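Imad Mansour has opinions about tabletops, and he'll share them before you've got your coat off. He runs Gellthorpe, a two-room furniture shop that sells one design, the Ojo table, in light wood. He has sold 839 of them.

"I made the first one for my sister," he says. "She complained about it for 3 years. Everything I know comes from her complaints."

Her main complaint was water. Mansour now tests every finish by living on it - plates, bottles, the occasional curry - and writes the results in a notebook he declined to show me. "It has language in it," he says.

I asked why he keeps the wood so pale. Customers must worry about stains.

"They worry for a month. Then someone's kid spills something and they relax. A dark table hides the mess, so you never wipe it. With mine you wipe it."

He is less relaxed about plates. Plain white, he says, and flat enough to stack. Patterned china fights with the grain, and he has turned down a tableware deal with a firm called Flestano over a border of lemons. "Very nice people. Terrible lemons."

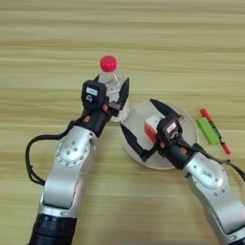

As for bottled water at dinner, he gave up that argument in June. "I bought a jug. A beautiful jug. My family puts the plastic bottle next to it, red cap and all, and pours from the bottle."

The jug is now in the hall, holding umbrellas.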